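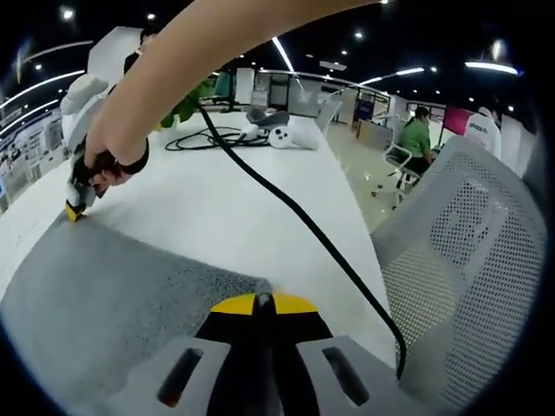
Against the Single-Score Gripper Comparison

Opinion, November 22, 2025

Most gripper comparisons that cross my desk end in one number. Citine publishes a success rate over 1,000 grasps, Ovilow publishes the same figure over its own object set, and buyers line the two up as though they measured one quantity. They don't, and I'd like us to stop ranking hardware this way.

My objection is to the choice of task. Rigid blocks reward closing force and punish very little else. Upholstery cleaning is a better test, as the tool has to hold a nozzle against a soft seat while a long hose pulls on the wand from behind. A gripper can hold the wand perfectly well and still lose the nozzle angle. A pick-and-place score contains no information about that.
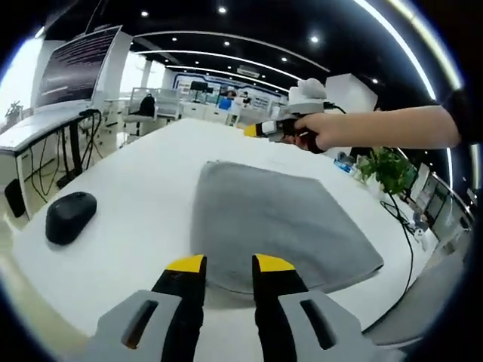 Fingertip geometry deserves more weight than payload in any trial meant for offices or homes. At Solircombe we ran two hand-held units in September, with 30 attempts per task, and the results split on cloth well before they split on mass. A gray towel lying flat on a white table gives the fingers very little to get under, and where its lower edge lifts slightly the problem becomes a different one. A trial that doesn't record the state of that edge at the start of each attempt will average two tasks together and report the mean as a property of the gripper.

Cameras suffer from the same treatment. A wide lens keeps both fingertips and most of the workspace in view, at the cost of bending straight lines towards the margin. Whether that matters depends on the controller downstream. Our Orozco controller tolerated the distortion after calibration; an older one did not, and we spent 12 days blaming the fingers.

I would accept a slower, less marketable format: per-task results, start conditions logged, failures sorted by cause, and the camera and controller named beside the gripper. Vendors will complain that customers can't read a table that size. The customers I deal with read longer ones when they buy a compressor.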